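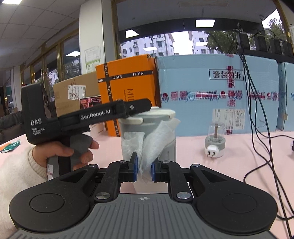

Attachment 1: wrapping task, tissue on the gray cylindrical container, two hand-held grippers

Ticket 3382
Queue: Equipment requests / Planning
Subject: Hold on second order of hand-held grippers, pads losing thin paper
Status: Open, waiting on vendor
Opened: May 8, 2021

Problem as reported
Packing bench wants a second batch of hand-held grippers added to the September order, on the grounds that the current pair "drops the tissue too often" and a newer batch would fix it. I am not convinced the grippers are the problem and I don't want to sign for more of them until somebody shows me where the paper is being lost.

In the attachment the blue pads have a fold of the tissue pinched between them. So they can hold it. What I want to know is how often, and what happens on the tries that don't get photographed.

Log

Entry 1
Asked the bench for their drop numbers. Got back "a lot." Asked again. Got a sheet with 200 tries on it and 72 marked as lost paper. No column for which wrap step, which hand or which pack of tissue. Sent it back with columns.

Entry 2
Zamska (reseller) says worn pads are the usual cause and quoted a full replacement of both units. They did not quote pads alone. Asked for pads alone. They replied that pads are "generally supplied with the unit." Generally is not a price.

Entry 3
Swapped the tissue. Old stock was the thin Plillov sheet, new stock is the heavier one from the same supplier. Same people, same container, same grippers. Bench says it feels better. Feels better does not go in the budget either, but I have asked them to fill in the new sheet for both papers before anyone touches the pads.

Entry 4
Sheet came back for the heavy paper only. Lost paper on 17 out of 200. Thin paper was "skipped because everyone already knows it's bad." Please run the thin paper. If we change two things and log one of them I can't use any of it.

Entry 5
Trokstead, who are meant to take the finished recordings, have now said in writing that paper weight does not matter to them as long as it stays the same within a batch. This should have been asked before the first order. Noted for next time.

Entry 6
Dixit proposal arrived. It bundles two more grippers, a year of support and "workflow onboarding." Support covers remote calls only. Pads and screws are listed as consumables and excluded. We would be paying for support on a gripper and still buying the part we are told wears out. Asked them to strike onboarding and price consumables as a separate line. No answer yet.

Where this stands
Second batch is NOT approved. Please stop telling the vendors that it is.

Still needed before I reopen the budget line:
- thin paper run, same sheet, all columns filled in
- price for pads alone, from either vendor
- expected pad life in writing, with how they measured it

If the thin paper run looks like the first sheet, we buy heavier tissue and close this. If both papers start slipping later on, order one set of pads and test again. Replacing whole units comes after that.

Next check when the thin paper sheet is attached to this ticket. Please don't email it to me separately, I already have three versions of the first one.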